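Home | Talks | Exchange Program | Alumni | Contact

Notes for the Windgate alumni evening, 7th July

Okay, start slow. Say hi, thank the Huang Foundation for the hall, and remind people the coffee is at the back (they always ask!).

I went to Burkari on the exchange when I was 20, with one suitcase and a phrase book I'd read mostly on the plane. My host family met me at the bus station, and I greeted them with the word for "receipt." Pause here, people usually laugh.

Then the numbers, quickly. The program has sent 271 students abroad from Ustmont, and this year we had 73 applications, our best year yet. Go straight on to the money, don't linger.

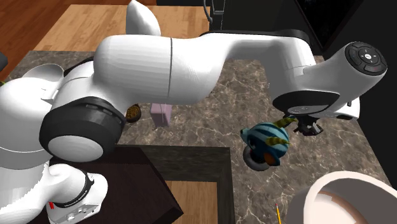
White robot arm over a marble-patterned countertop, computer rendering

Money part. The travel grant is 3000 dollars per student. That covers the flight and most of the insurance, and it does not cover the winter coat you will absolutely need. Mine came from a market stall and lost a button on day one. If anybody asks about visas, tell them to apply early and keep copies of everything – I had to go back to the consulate twice over one missing signature.

Next bit is the host families, my favorite. We need more of them on our side for September, when the Burkari students arrive. You don't need a big house or fancy dinners. A spare room, a bus route nearby and some patience with teenagers (well, almost teenagers) will do it.

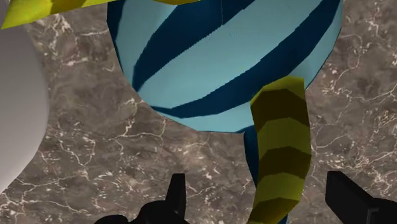
Striped blue object and black gripper fingers over a marble surface, computer rendering

Tell the soup story if there's time, skip it if the mayor's office people look restless. Then questions. Someone will ask whether I kept up the language, so have the song ready, first verse only!

Sign-up sheets are on the table by the door. Hand over to the choir.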